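Chapter 4

Clearing a Surface: Sort, Sweep, Stow

Before you start: read the Chapter 3 notes on trays and bins. You will need them. Bring your own cloth.

Most people clean a table backwards. They wipe first, then move the dishes, then find crumbs under the dishes, then wipe again. Twice the work. This chapter is about the order of the job. Small surface, a few dishes, a brush, a dustpan, one bin. 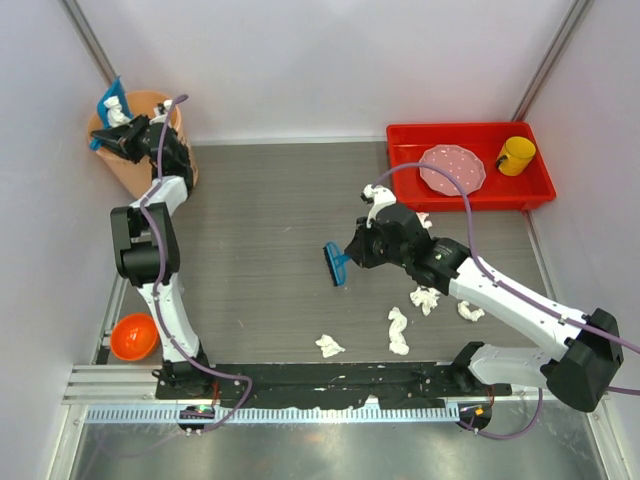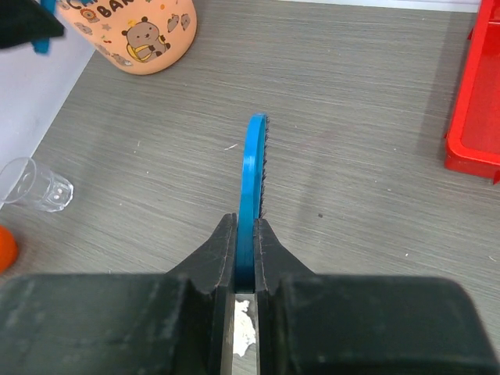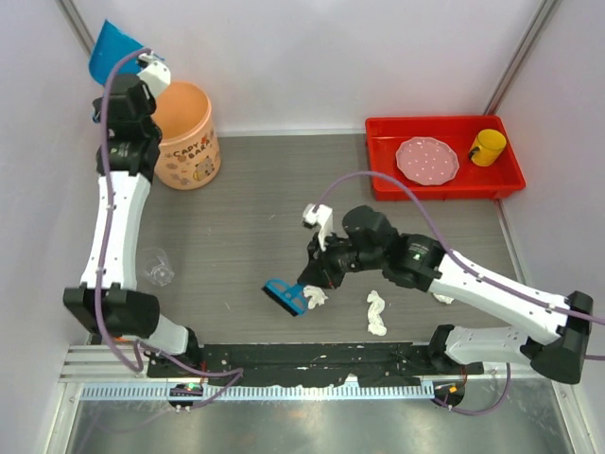
Fig. 4.1 Gray wood-grain surface, blue brush, and a peach-orange bin.

Start with a word we will use all chapter: station. A station is any surface plus the place its things go back to. A desk is a station. So is a kitchen counter, a workbench, the shelf by the back door where the keys pile up. If the things have no place to go back to, it is only a surface, and you can't clear it. You can only push stuff around on it.

Dishes first, always. Cups and plates go on a tray, and the tray goes to the back or off the table completly. One trip to the sink later, not five. Students skip the tray because it feels like an extra step. It isn't. In the Ustlow kitchen study Ghazala Rajput timed people clearing a lunch counter with and without one, and the tray group finished 75 seconds sooner. Small counter, too.

Then dry before wet. Brush comes before cloth. Crumbs plus a damp cloth makes paste, and paste gets into the grain. Short strokes, toward you or toward the pan, pick one and stick with it. Corners before the middle. Tissues and wrappers get picked up by hand, don't chase them with the brush.

The dustpan. Hold it flat, lip touching. Pull it back an inch after each pass and sweep again, that gets the thin line of dust left at the lip. Empty it low inside the bin. Tipping from up high sends the fine stuff back out, all over the floor you were about to call done.

Brush and pan are put away as a pair. On a hook, in a caddy, wherever, but together. Kwabena Sarpong ran the cleaning stores at Aidoo for many years and kept a record of replacements: in one year 970 brushes went out and only 18 dustpans. The brushes weren't wearing out. They were getting set down somewhere and left there.

Only now the cloth. Damp, folded in four, turn to a clean face when one gets dirty. Work from the back edge to the front so your sleeve stays out of it. Let the surface dry before anything goes back on, paper especialy.

A note on bins. Wide mouth, plain inside, light enough to lift with one hand. Printed or plain on the outside makes no difference to the work, although in homes with kids the printed ones do seem to get used more. Line it or rinse it. Do not store tools in the bin overnight, they come out dirtier than they went in.

Key words for this chapter: station, dry pass, wet pass, lip line, pair storage.

By the end you should be able to set up a station from nothing, clear it in the right order, and explain the order to someone else without looking at the page. Section 4.5 has the timing sheet. Fill it in with pencil, you will be redoing it in February when we get to shared kitchens.

4.1 What counts as a dish

Sounds silly. But the first argument in any shared kitchen is over the half-full mug. Is it in use or is it clutter? The Jirnitz rule is simple enough: if the owner is not in the room, it goes on the tray. Not down the sink, just on the tray. The owner can come and get it.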